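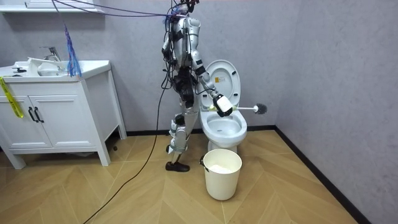 *The little bathroom, lid up, brush at the ready.*

Saturday, March 7, 2020

Bathroom day at last, and I have been putting it off all week with one excuse after another (the bins, the ironing, a very long phone call with my sister). It is such a small room that you would think it could be done in the time it takes to boil an egg, but no, it swallows a morning whole, every single time!

I began with the toilet, as Mum always taught me to, so that the worst is over before the second cup of tea. The long brush is still my favourite, with its round dark grey head and that bit of yellowy-green on the handle, which cheers me up more than a toilet brush has any right to. I bought it in August when the old one lost most of its bristles, and I remember standing in the shop dithering between 2 of them for far too long. The other was shorter and came with a pretty pot, but I do like to keep my distance from the business end.

There is still the little yellow label on the inside of the lid. I keep meaning to peel it off, and then I worry it will leave a sticky patch that gathers fluff for years, so there it stays. Perhaps a hairdryer would loosen it. Gøran Tveit swears by cooking oil for that sort of thing, though he also swears by vinegar for everything else, and his whole flat smells like a chip shop.

After that came the floor. I never like to use much water on the wood, so it was a well-wrung cloth and my poor knees on a folded towel, working backwards towards the door. I found an earring I had given up on before Christmas, one of the small pearl ones, and was so pleased that I stopped to put the pair on and finished the job dressed for the theatre.

Still to do: the mirror and the shelf with all those half-empty bottles. Soup for supper, and an early night with my book.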